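## 3. Workshop Build

The upper body was assembled in a shared workshop in Uswood, where bench space is rented by the month and all tools are held in common. We used two arms with multi-fingered hands and placed them on either side of a wooden table. The control software, Lukel, handles both arms from a single process. Work on the build started in October and was done in the evenings, with no access to a machine shop.
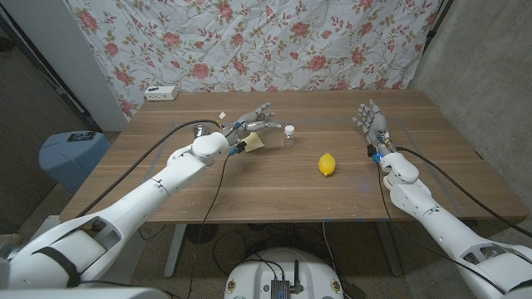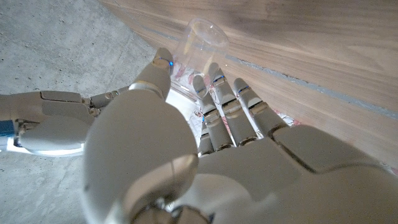 **Figure 2.** Views of the workshop build. First: both arms at the table, with a lemon and a small clear bottle between the hands. Second: close view of one hand near a clear plastic cup, with part of the other arm at left.

### 3.1 Cabling and Mounting

Cable routing took more time than any other part of the assembly. In our first layout the wrist cables ran inside a stiff sleeve, and the sleeve pulled on the connector whenever the forearm turned. We now leave the cables outside the shells, with enough slack for a full turn of the wrist. The parts list, without the arms, has 531 entries, most of them fasteners and connectors.

### 3.2 Object Set

We chose 18 household objects that members of the workshop could replace at a local store. Clear items were included on purpose, as the Stosten depth filter often loses thin plastic walls. The logs hold 3,496 grasp attempts. Attempts stopped by hand were kept and marked as such.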